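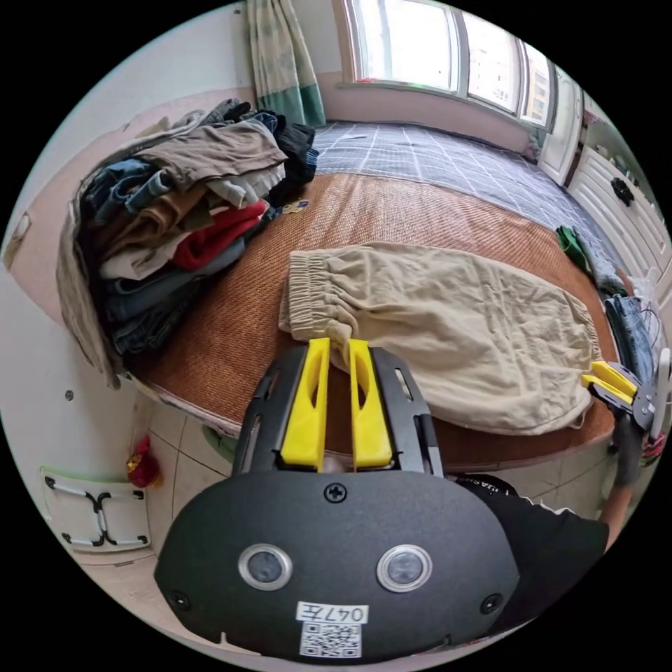

[fabric-care] Re: Elastic waistbands losing recovery after warm tumble dry

From: Tsion Negash
To: fabric-care list
Subject: Re: Elastic waistbands losing recovery after warm tumble dry

On Tuesday the Holloway laundry desk wrote:

> We have a batch of pull-on trousers, cotton/poly twill, that come back
> from the dryer with the waistband long by up to 5 percent. The fabric
> itself measures fine. Same wash program as last year, same detergent.
> The supplier (Derkura) says the elastic is rated for 49 cycles and
> we are nowhere near that. Is this heat, or is it the elastic?
> Also, does anyone fold these before they are fully cool?

Probably both, but you can separate the two without much equipment.

First, check how the waistband is built. If the elastic is stitched through in several rows, needle damage to the rubber or spandex cores shows up early and looks like heat aging. Open one casing at the side seam and stretch the elastic over a dark surface. Broken cores stick out as short pale ends along the stitch line. If they only appear there, the dryer is not your main problem.

Second, measure relaxed length the same way every time. Lay the garment flat, do not smooth the waistband by hand, wait 2 hours, then measure edge to edge. Smoothing puts in enough stretch to hide the effect you are looking for. We lost most of March to this at Jesthorpe before someone compared notes between shifts.

Third, run a split load. Half the garments get your normal dryer program, half get line dried, everything else equal. Keep them separate through at least ten cycles. If both halves grow at the same rate, look at the wash chemistry. Chlorine carryover is the usual suspect with spandex – test the final rinse, not the main wash.

On the rating: ask Derkura what a cycle means. Some mills quote wash only, with flat drying. A figure obtained that way says very little about tumble drying. Ask also whether the test was on loose elastic or on a sewn waistband.

On folding: yes, let them cool first. A waistband folded hot and put at the bottom of a stack sits under load while the elastic is still soft. Our stacks at Juradon were tall enough that the lower garments measured longer than the upper ones from the same load. Shorter stacks reduced the difference. I do not have clean numbers for this, as the loads were mixed sizes.

If you do the split load, please post the dryer exhaust temperature along with the lengths. The panel setting is not much use for comparison between sites.

Tsion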